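# Bralona folding music stand

I've played viola in outdoor concerts for longer than I care to admit, and I've had every kind of stand go over on me. Bandstands, castle lawns, a car park once (don't ask). So when I started selling stands from my little shop in Padside, I only wanted ones I'd take to a gig myself, and the Bralona is the one I take.

It's a proper orchestral desk on folding legs. The desk is solid, with no holes for your pencil to drop through, and it's deep enough for a fat set of parts with the score tucked behind. Closed up it goes in its own shoulder bag, and there's a pocket on the front for pegs and a stand light.

## Which one do you want?

There are 2 sizes, and I get asked about this nearly every Monday when the emails come in:

- **Bralona 889** - goes up to 889 mm at the desk lip. For seated players: strings, most of the woodwind, anyone on a normal orchestra chair.
- **Bralona 962** - goes up to 962 mm. Get this if you sit on a high stool or you're a cellist who likes the music well up.

Neither is tall enough for standing players, sorry! Have a look at the Arton for that. It's heavier and it doesn't fold as small, but singers and soloists love it.

## Wind

Right, the big one. The legs spread wide and low, and you can hang a weight bag from the hook under the column. I put 500 g of gravel in mine for an ordinary breezy evening and double it if the flags are out. The bag comes with the stand, the gravel doesn't (the postage would be horrible).

You'll still need pegs or clips for the pages. I use two on each side and leave the bottom corner of the right-hand page free so I can turn it in a hurry. Practise that at home first - I once turned three pages of a Dvořák slow movement in one go and had to hum along until I found my place.

## What players say

Luminița Crăciun, who leads the seconds in our summer orchestra, bought the 889 in August and has since talked half her section into it. Her only grumble is that the bag zip is stiff, and she's right, it is. Rub a bit of candle wax on it.

## In the box

- Desk and folding legs
- Shoulder bag
- Weight bag (empty)
- Spare height knob

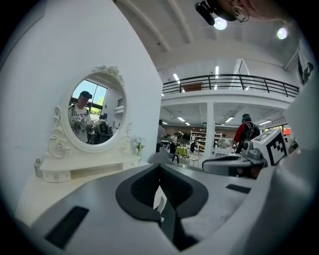

*Black-edged V-shaped slot, with black jaws and a patterned marker cube to the right.*

## Extras and delivery

The Matei stand light clips straight on to the desk and throws an even light over both pages, so your desk partner won't be leaning across you in the last movement. I sell it on its own or with the stand, whichever you like.

I post on weekday afternoons, and you're very welcome to collect from Padside if you send me a message first. If you're ordering for a whole section, tell me how many desks and I'll work out a price - it's always cheaper in one delivery. Spare knobs and bags are usually in stock too, so just ask.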